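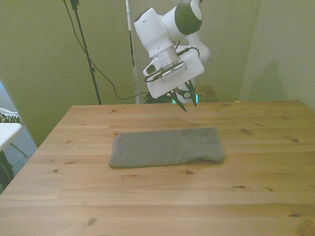
Manutenção de tampo de madeira clara em sala de uso comum: óleo ou verniz?

Publicado por Lambrechts, secção Mobiliário e Acabamentos

Solicita-se parecer quanto ao acabamento mais adequado para uma mesa de madeira clara, sem tratamento recente, instalada na sala de uso comum de um edifício em Vosville. O tampo apresenta marcas de copos e zonas baças junto às extremidades. O regulamento interno não permite o emprego de produtos com odor intenso durante o horário de funcionamento, que termina às 18h00. Agradece-se indicação do número de demãos e do grão de lixa recomendado.

Respostas

Kutside
Para utilização diária, recomenda-se verniz aquoso acetinado. Deve proceder-se do seguinte modo: lixar no sentido do veio, remover integralmente o pó com pano ligeiramente humedecido e aplicar três demãos finas. Entre demãos, passar lixa de grão 400, sem exercer pressão. Convém respeitar o intervalo de secagem indicado na embalagem e efetuar ensaio prévio na face inferior do tampo, dado que certas madeiras claras amarelecem. As marcas de copos devem ser eliminadas antes da primeira demão; o verniz não as disfarça.

Vonska
Óleo. Duas demãos e fica resolvido.

Vosville_Condomínios
Em complemento do exposto, cumpre referir que o óleo permite reparações localizadas, mas exige renovação periódica. Os panos embebidos devem secar estendidos, ao ar livre, por risco de combustão espontânea. No nosso edifício optou-se pelo verniz, aplicado numa terça-feira após o encerramento.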